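Mon 3 February

# Ikby Bench Simulator: my notes after a month of poking at it

So I finally paid for the Ikby seat license, the one Storbridge sells as an add-on, and I've been living in it since early January. I do small pick-and-place jobs for a living (parts bins, shelf restocking, that sort of thing), and I wanted somewhere to try out reaches and gripper angles before I bolt anything down in a customer's shop.

Setup took me one evening. The installer is fine, the license key thing is annoying, and the arm library is way bigger than I expected! You pick an arm, pick a table, drop in a rack, and you're moving joints in minutes. I went with a plain room and a single arm to start, and I'd tell you to do the same, because the fancy multi-cell templates made my laptop fan scream.

What I love most is the jogging. You grab the wrist, drag it over the shelf, and the rest of the arm follows along without flipping its elbow into some weird pose. My old Hultel package did that flip constantly and I'd lose half a morning to it. I ran 142 picks from a two-level rack last week and only had to fix five of them by hand, all down on the lower level where the gripper has to squeeze in beside the frame.

Now the grumbles. Contact is still mushy. Boxes slide a bit more than they should when you nudge them, and if you stack two light ones the top one sort of shivers. Naheed Butt answered my support ticket and had me turn the friction step down, and that helped, but then everything runs slower. Also the textures! Floors and walls look kind of blotchy no matter what I pick. I don't care much, but my customer Hammad did when I showed him his cell on a call.

Price is $2,062 for the year, with a cheaper monthly plan at about $142 if you only need it now and then. Export to the Pirzada controller format is included, and it worked on my first try.

I'm renewing. Four stars, and I'd go higher if they fix the shivering boxes. 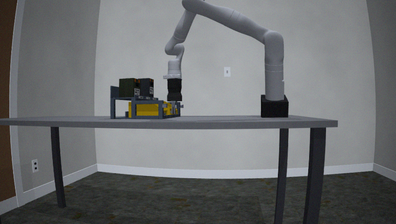
Can I use the monthly plan for one project and then cancel?

The monthly plan can be canceled at any point, and your saved cells stay in your account so you can open them again if you come back later.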